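Tip boxes, mats and slatted tables

I have been putting off writing up the bench layout since February, mostly because the layout kept changing. It has now stayed the same long enough to be worth recording. If you only came for the buffer recipes, those are in the previous post and have not been touched.

The starting problem was the table. Ours is a slatted one, parallel aluminum rails with gaps between them. It is rigid, it does not stain, and anything can be clamped to it. It is also a poor surface for pipette tips. A 300 µL tip goes through a gap without touching either side, and the tray I put underneath to catch them filled up faster than I would like to admit. Small lids do not fall through, but they tip into the gap at one corner and rock.

I tried three coverings. A cork sheet shed crumbs. A silicone baking mat stayed flat but grabbed the feet of the boxes, so that sliding one over meant lifting it first. The third is a large glossy mat with a marbled print in yellow-green, bought from Jukitow as a desk mat. The pattern was the only one in stock at that length. It lies flat across the rails, wipes down with 70% ethanol and has not lifted at the corners so far.
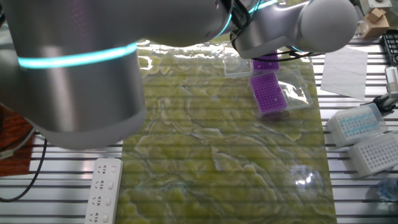 Photo: Ruan Mnguni

The arrangement is simple. Boxes in current use go on the mat, and the purple racks live there in their clear boxes. The white boxes stay on the rails to the right. A full box is heavy and wide enough to sit across the gaps without trouble, so there is no reason to spend mat area on it. Empty lids go toward the far edge of the mat, upside down if they are going back on the same box.

A note on racks that are smaller than the box they sit in. If the rack takes up only half of the base, it will slide when the box is moved, and after a few moves it sits at an angle. I used to shim the empty half with folded card. Card picks up moisture and cannot be autoclaved, so I stopped. The current practice is to square the rack by hand before starting and to move the box from the rack side. Vuvach sells a divider that is meant to solve this, and I ordered a pack of 5. The fit was tight enough that getting the rack out again took two hands, and they are now in a drawer.

Power comes from a strip with four outlets, each with its own switch, laid directly on the rails to the left. I prefer it off the mat for two reasons: spills run along the mat before they run anywhere else, and the mat has to be lifted for cleaning every week. The individual switches matter more than I expected – it is useful to shut down one device without reaching behind it for the plug.

Two things are still unresolved. The gloss on the mat throws reflections under the ceiling lights, and clear lids are hard to find against it in the bright patches. Tomaszewski makes a matte version, part 1166, in plain gray. It is shorter than what I have, and I have not decided whether that matters. The other is labeling. Marker on a translucent lid is readable from above but wipes off with the ethanol, and tape leaves residue. Suggestions are welcome in the comments, preferably from people who have tested them for longer than a month.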